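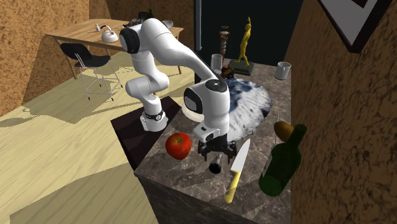
I bought the Fliser first aid kit after a dinner at my sister's where we went through every drawer she owns looking for one decent bandage. It has 194 pieces and comes in a soft red zip case that weighs next to nothing. Most kits get bought for the car, but mine was always going to live in the kitchen, because a knife lying next to an apple on a marble counter is how pretty much every cut in my family starts! So I judged it on small cuts and burns first and everything else second.

Share (4)

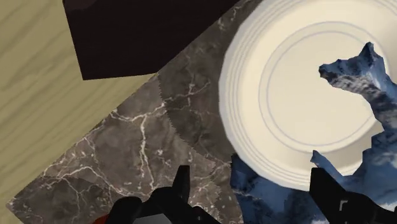 By Naheed Bajwa, Home Safety Reviewer
February

Good stuff first. The fabric bandages stick, even on knuckles, and they stayed put through a whole evening of dishes. The gauze is individually wrapped, the burn gel comes in little tear packets you can open with one hand (I tried, left hand only, and felt very proud), and the case opens flat so you're not digging.

Now the grumbles. The scissors are bad – they chewed the tape and I've already swapped them for an old pair. The tweezers are okay for big splinters and useless for small ones. And out of those 194 pieces, 90 are cotton swabs, which feels a bit cheeky.

I'd still buy it again over the Tivo kit I had before, mostly for the bandages. Refills come in packs and the labels inside match, so restocking is easy.

Comments (280)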